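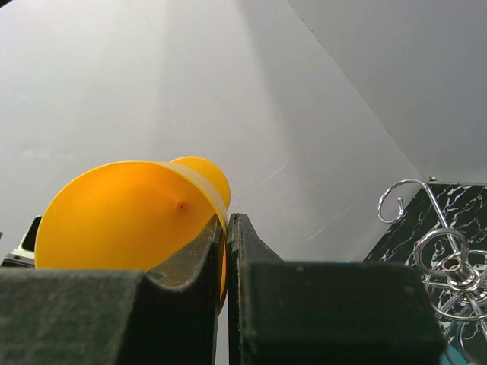 Aug 17, 2016

A slow, domestic sort of day, and I find I don't mind those at all. I had promised myself I would finally get the elderflower cordial out of the big pan and into bottles, and of course I couldn't begin until I had found the yellow funnel, which has lived in at least three drawers since we moved in and never seems to be in the one I open first. It is such a cheerful thing, that funnel, nearly orange in some lights, and I'm far fonder of it than anyone ought to be of a bit of plastic. Mum had a tin one that tasted of pennies (or I was convinced it did, aged seven).

Ulla rang while I was rinsing the bottles and we talked so long that the water went cold and I had to start again. She wants two for the party in November, and says Eilif will drink one by himself if he isn't watched. I've put theirs at the back of the larder with a label on.

Spilt a little on the worktop, wiped it, found it sticky again after supper. Danjuma came by for his ladder and stayed for a glass with ice, and said it wanted more lemon. He may be right! I must write that on the recipe before I forget, and buy more corks.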